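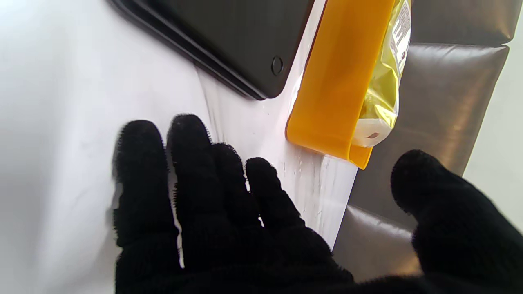
**Jabłońska**, tableware and break room buyer, Villdale Supply

# Varka amber plastic: cups and snack scoops

I've been buying for break rooms and snack bars for a long time, and this see-through orange-yellow plastic is still the stuff I get asked for most. People remember it from a diner or a summer camp or their grandmother's porch, and they want it back! On a white table with a bit of daylight coming through, it glows. I keep a scoop on my own desk, usually with a foil snack bag parked in it, and I'm not sorry.

We carry two pieces from Varka in this color.

## The cup

Round wall, open rim, no handle. It's light, it has a soft shine, and it comes in amber only (I've asked for green, and I'll ask again). Juice, water, iced tea, pens, loose change, whatever you like. I wouldn't pour coffee straight off the burner into it, and please keep it out of the microwave.

- Item 657
- Sold by the sleeve of 12
- Top rack of the dishwasher
- Cold and room-temperature drinks

## The snack scoop

Somewhere between a scoop and a small tray, with a flat face and a squared-off lip. It was made for bulk bins, but half of our customers stand packets of chips in it next to the register. I like it for that too. Wipe it with a soapy cloth and let it air dry.

- Item 139
- Sold singly
- Hand wash
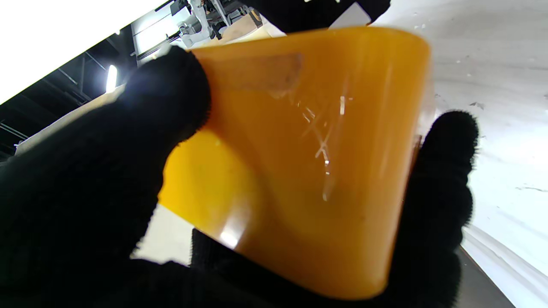 Now, about wear, which I get emails about every week. This is clear plastic and it will pick up fine scratches. Mine have plenty. They show most when the light's right overhead, and a lot less once there's something in the cup. Skip the green scouring pads and you'll slow it down, but a cup that gets used every day is going to look used, and I'm fine with that. If you need something that stays spotless for table service, look at the Gosesum glass instead. It costs more and it's a good deal heavier.

Stickers are the other thing. If you label cups for staff or kids, take the label off before the first hot wash, otherwise you can end up with a pale patch that hangs on for ages. A little cooking oil on a paper towel, leave it while you eat lunch, then dish soap. I've rescued a whole shelf of cups that way.

## Ordering

Sleeves ship from our Villdale warehouse, and orders in before noon go out the same afternoon. We brought in 2,000 cups in November and they're moving faster than I'd planned, so if you're fitting out a whole cafeteria, write to me first and I'll set your sleeves aside.

Returns are good for 90 days on unopened sleeves. Single scoops can come back too, washed please (you'd be surprised). Lids are still on the way from Varka and I don't have a price yet, but I'll add them to this page when I do.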